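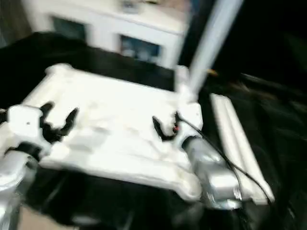
The trouble with white foam

I bought a lamp from Clallier in July. It's a nice lamp, I've no complaints about the lamp. But it came between two great slabs of moulded white foam, all ridges and hollows, and I've now lived with those slabs for longer than I've lived with some sofas.

You know the stuff. It squeaks when you lift it out and sheds little crumbs that cling to your jumper, the cat, the skirting board. It weighs next to nothing and takes up half the hall. And because each piece is shaped for one product and one product only, it's no use for anything else (I tried seed trays, they were hopeless, the compost ended up all over the windowsill).

Our council won't take it at the kerb. The tip at Clindby will, in theory, but there's one skip for it and it's usually full, so you drive home again with your foam bobbing about on the back seat. I've done that trip three times. I've also snapped a piece up small and stuffed it in the bin, and spent the evening hoovering up what looked like hail!

What gets me is that there are other ways. My kettle from Stelura came in folded cardboard, clever stuff, like a pop-up book, and it arrived without a scratch. I flattened it in a minute and out it went with the newspapers. I bought a mirror from Boateng too, a heavy one, and that was in card corners and paper. If a mirror can make it up my street in one piece like that, I'd say a lamp can.

I do see the other side. Foam is light and it's good at its job, and a smashed telly is a bigger waste than the packaging round it. Fine, keep it for the tellies. But then take it back! The van's already at my door, and it's going away emptier than it came. Shops could charge me a couple of quid for it and I'd pay up happily.

Meanwhile the slabs are behind the wardrobe. My sister wants one for the bottom of a big planter, so that's one down, if she ever comes to fetch it.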